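4. Generating Demonstrations from a Few Seeds

By now you have Vekard installed and the viewer opens without errors (if not, go back to section 3). This section covers the fun part: you teleoperate a handful of good runs of the coffee task, and the generator turns them into a training set big enough to teach a policy. When Tsegereda Fikre first ran this on our lab machine she left it going over lunch and came back to 300 usable demonstrations. We still get a kick out of that!

The idea is simple. Each seed run is cut into short pieces, and every piece is tied to one object on the table. For a new layout, the generator moves each piece so it lines up with where its object is now, joins the pieces with smooth motion, and plays the whole thing in simulation. Runs that meet the success check are kept. The rest go in the failed folder, and they are well worth looking at (see 4.4).

4.1 Load the coffee task

1. Start the viewer and choose Coffee from the task list.
2. Pick the two-arm torso as the robot. The single-arm models load too, but the seed files that ship with this guide won't play on them.
3. Press Reset once. The arms move to their home pose and the objects take their default places.
4. Check the object list in the side panel. It should show the table, the machine, the mug and the cup, each with a green dot. 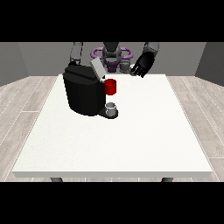
5. Open the Physics tab and set the contact solver to Stable. The Fast setting is tempting, but thin fingers can slip into a cup wall at high speed, and the run then counts as a failure for no good reason.
6. Save the layout as your base layout. Everything in 4.3 is measured from it.

Note: The machine's lid is a moving part with its own joint. If you want every run to start with the lid in the same position, tick Lock Joint at Reset.

4.2 Record your seeds

1. Put on the headset and hold both controllers in a relaxed position in front of you.
2. Press Align. The robot's hands now follow yours.
3. Press Record, do the task at an easy pace, and press Record again to stop.
4. Play the run back. Keep it only if you'd be happy to see the robot copy it exactly.
5. Repeat until you have at least 2 seeds you like.

Feven Mekonnen tried a larger seed set early on and found that clean seeds mattered more to her than having lots of them. Pauses are the main thing to watch for. If you stop to think with a hand in midair, the policy learns to stop there as well, and it can get stuck for good.

Caution: Clear the floor around you before you put on the headset. The simulated table won't stop your arm, but a real desk will.

4.3 Generate

1. Open the Okley panel and load your seeds.
2. Mark the cuts. Drag each marker to the moment a hand has finished with one object and starts toward the next. Auto Cut gives a decent first guess, but please check it by eye.
3. Assign an object to each piece. Left and right arms have separate rows, so one arm can be tied to the machine while the other is tied to the mug.
4. Set Attempts to 400 for a first try.
5. Set the placement range for each object. Start narrow, then widen it once the first batch looks healthy.
6. Press Generate.

The counter at the bottom shows kept and failed runs as they come in. You can close the viewer while this is going on, and it will speed things up a little.

Caution: Don't change the base layout while a batch is running. The generator reads it again at every attempt and you will end up with a mixed set that is very hard to sort out afterward.

4.4 Read the failures

Sort the failed folder by piece number. If most failures share a number, the cut before it is probably late. Move that marker back a few steps and run the batch again. On our second batch we moved one marker and gained 200 kept runs, and there was some cheering in the Gebretsadik room.

If failures are spread over all the pieces, look at the placement range instead. An object near the far corner may be out of reach for one arm, and no amount of cutting will fix that.

4.5 Train and compare

1. Export the kept runs with Lurnley format checked.
2. Train one policy on the seeds alone and one on the generated set, using the same settings for both.
3. Test both on layouts that appear in neither set.

Do run the seeds-only policy, even if you're in a hurry. Watching the two side by side is the clearest way to see what generation has bought you, and you'll want that comparison when you write up your results. Section 5 covers moving the trained policy to hardware.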